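Re: Descaling interval on two-group machines
From: Mitsuko Hirano

Kidus asked about boiler scale at the Bonddale site. 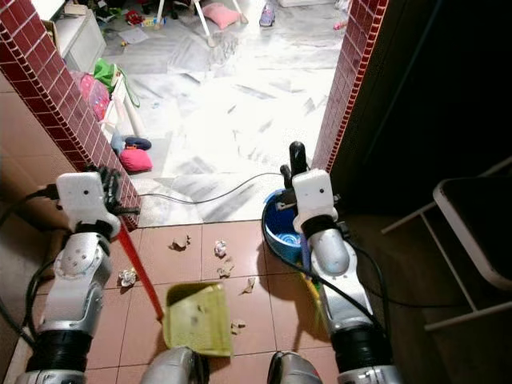
Page last modified: March 26, 2023

The softener was rated for 1,830 litres and had passed 3,126 - hence the scale.
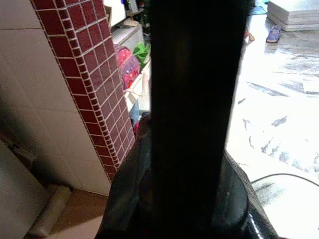
Floor tiles and cable, wall tiles and gripper

> Hardness after the filter is up to 50 ppm.
> Is that still fine?

Marginal. I would change the cartridge.

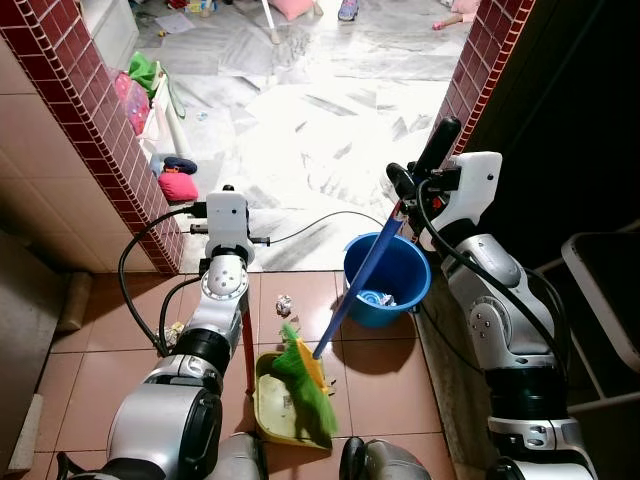

Setsuko Amano: We changed ours in June and the flow recovered.

Same here, with a Henine cartridge.
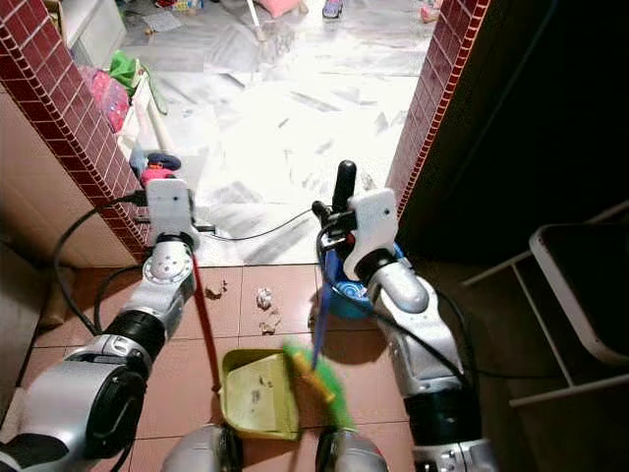 Reset the counter afterwards and log the reading.

Mitsuko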